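Rolling or folding: notes on packing a checked cloth

Posted in: Storage, Textiles

The question of how to store a cloth that is too big for a drawer and too small to deserve its own shelf has taken up more of my January than I intended. I have now tried three methods, and I am writing down the results while I still have the measurements to hand.

The cloths concerned are medium-weight checks, the sort sold as picnic cloths, light throws or large scarves depending on which part of the shop you are standing in. My own came from Sarıgül some years ago. It measures 127 cm on the short side and has a plain hem, no fringe. The label recommends a cool iron. I have never ironed it.

Flat folding is the default and has one real advantage, in that the result stacks. Its drawback is the crease. A check shows a crease more than a plain cloth does, as the lines of the pattern step sideways at every fold and the eye follows them. If the cloth is folded on the same lines each time, the crease becomes more or less permanent. Folding in thirds one month and quarters the next delays this, but it requires you to remember which month you are in.

Rolling avoids sharp creases altogether. It does need something to hold the roll closed, and most of the trouble starts there.

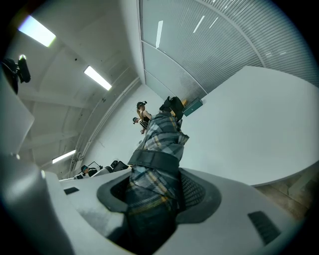

A strap should be wide. I started with kitchen string, which bites into the roll and leaves a waist that takes a day to drop out. Elastic bands are worse, and they perish. The strap I settled on is a webbing one from Clurkidlow, sold for securing sleeping mats, with a hook-and-loop end. It was the only one in the shop long enough to go round the roll with an overlap I trusted. Place it halfway along. Nearer one end, the other end fans out and the roll turns into a cone, at which point it no longer fits in anything.

How tight is a matter of judgement. I pull until the roll stops turning inside the strap when twisted by hand, then stop. Any tighter and the outer layer puckers.

The other requirement is a table. I have tried rolling on a bed and on a carpet, and both produce a loose core, because the surface gives way under the hands. A hard, smooth top is much better. It should be deep enough for the folded cloth to lie fully flat with a bit of margin at the far end. If part of the cloth hangs off the near edge, its weight pulls the fold out of square while you work.

The sequence I now use is as follows.

1. Clear the table. Crumbs and grit get rolled in and stay there.

2. Shake the cloth out away from the table, holding it by two adjacent corners. Find the corners before lifting. Picking it up by the middle and hunting for an edge afterwards takes longer every time.

3. Bring it to the table and let it down in a heap if necessary, then draw one edge towards you until it lies parallel with the table edge. On a checked cloth the pattern gives you the straight line, so use it.

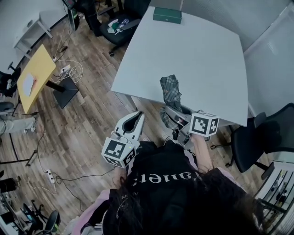 4. Fold in half lengthways, matching a stripe to a stripe. Smooth from the fold outwards with the flat of the hand.

5. Fold in half lengthways again. The strip should be a little narrower than the place the roll is going to live.

6. Roll from the end nearest you, keeping the first few turns tight. The core decides the rest. If it is slack, unroll and begin again, as it will not correct itself later.

7. Strap at the midpoint and stand the roll on its end.

Standing upright turned out to matter more than I had expected. Rolls laid on their sides flatten under each other, and after a few weeks the bottom one is an oval with two soft creases. Upright, each roll carries only its own weight and can be pulled out without disturbing its neighbours. Mine stand in a tall bin from Cloltard, 87 cm high, which is more than the job needs but was the only size in stock.

I have not tested any of this on wool, or on anything with a backing. A waterproof-backed picnic rug from Sostside is waiting in the hall. It resists folding in every direction and I suspect it will want two straps.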